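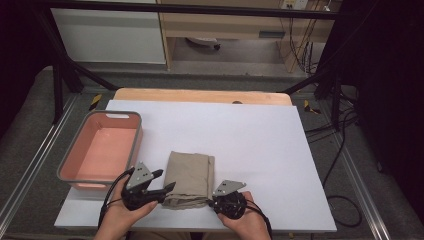

Asked by Yasir Memon in Laundry & Clothing, 2 answers, 668 views

Khaki pants keep getting shiny on the front, can I fix it?

Started a job at Betmont in January, dress code is khakis every day. I have two pairs, cotton, nothing fancy. Both now have a shiny patch on each thigh and along the pockets. I iron them on high because otherwise the creases from folding don't come out. Is that wrecking them? Can the shine be removed or do I need new ones? Need a decent pair by Wednesday. Also no dryer in my apartment, I hang everything up.

Answer 1
Yep its the iron. Too hot, straight on the fabric. Turn them inside out, put a thin cotton dish towel over the top, medium heat. Don't push down hard.

For the shine you already have: half white vinegar half water, dab it on with a cloth, then steam with the iron held just above. Brush with a soft clothes brush while still damp. Try it on the inside of the hem first. Took two rounds on mine. Pocket edges never came back all the way, that part is just wear I think.

Answer 2
buy new ones, the Dritar ones are fine

Answer 3
Agree with the first answer mostly. Would add, check the label, if theres polyester in the blend the fibers may have melted a little and vinegar wont do anything for that. All cotton you have a chance.

Creases: take them out of the washer right away, shake hard, hang by the cuffs while wet. The weight of the waistband pulls them pretty straight and you might not have to iron at all. Fold only once they're fully dry, loose, not at the bottom of a pile

Edit: sorry, count says 2 answers, I was typing when the other one went up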